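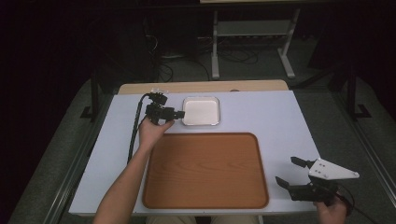
Trays, Hands and Shifts: What the Nuchit Project Is Changing at Valtetti

By Domingo Insaurralde
Wednesday, November 28, 2018
14 shares | 3 comments

When I told my aunt I was spending my fall project on people who put dishes on trays, she asked if I had picked the wrong major. I hope this report shows that I hadn't! My subject is Valtetti, a company in Collotness that makes up meal trays for nursing homes and two small clinics, and in particular the project they call Nuchit, which is meant to hand part of the tray work over to a machine. I wanted to know how the people who do that work now feel about it, and what their days look like while the change is going on.

The first thing I had to learn is that the machine (the staff call it Bolla, and so will I) isn't programmed the way I had imagined, with somebody typing in every movement. It learns from people. A worker from the tray line sits down at a small table and does the job with a gripper held in each hand, picking up a dish, putting it on a tray, taking it off again. Those movements are recorded, and the recordings are what Bolla is trained on. So the people who know the trays best are the ones teaching it, and I thought that was both lovely and a little uncomfortable, and I kept going back and forth about it all semester.

I made my visits between July and the start of this month. During that time 10 people from the tray line took turns at the teaching tables, and I talked with all of them, some over coffee and some while they were trying very hard to concentrate (sorry!). By my last visit the team had nearly 500 recordings it considered good enough to keep.

What the work feels like

Almost everyone told me the grippers are harder than they look. On the line you don't think about your fingers at all. You scoop up a shallow dish with your thumb over the rim and it's on the tray before you've noticed. With a gripper you have to come in from the side, at the right height, and close on something thin and smooth. One woman who has packed trays for most of her working life said she felt like a beginner for the first week, and that she went home cross. By the third week she was the person the others asked for help.

I tried it myself. They gave me a square dish and a wooden tray to practice with, and I pushed the dish clear across the table before I managed to lift it. It gave me a lot of respect for the people who do this for a whole morning.

The cables came up often too. You have to remember that they follow your arms, and a couple of people said they dreamed about them. Sitting was another thing. The tray line is standing work, and several of the older workers were very glad of a chair, while two of the younger ones missed moving around and chatting. The teaching rooms are quiet, and the line is anything but quiet — there is a radio, and there are arguments about the radio.

What has changed so far

Bolla only does one step at present, which is placing the empty side dish. Everything with food in it is still done by hand. No one has lost a job, and hours on the line are the same as they were in July. What has changed is who does what. Teaching time is now written on the shift sheet, and it is paid at the regular line rate. That last part was the biggest complaint I heard. People felt that if they were passing on a skill, they were doing something extra, and that the pay should say so. The shift lead agreed with them when I asked, but told me it wasn't her decision.

The other worry was about later on. If the side dish goes well, there will be a next step, and a next one. Some of the workers would like to move over to teaching for good, and some would much prefer to stay on the line until they retire. I asked management whether there was a plan for both groups and was told it would be discussed in the new year. I would have liked a fuller answer, and I think the staff would too.

Limits of this report

I never saw the line on a night shift, and I only spoke to people who had agreed to teach. There are others who said no, and their reasons would have been well worth hearing. My notes from the first two visits are also thinner than the rest, as I was still too shy to ask much. If another student takes this up next year, I'd be happy to share my interview questions and introduce them to the shift lead.

Contact the author through the department office | © 2018 Domingo Insaurralde | Back to top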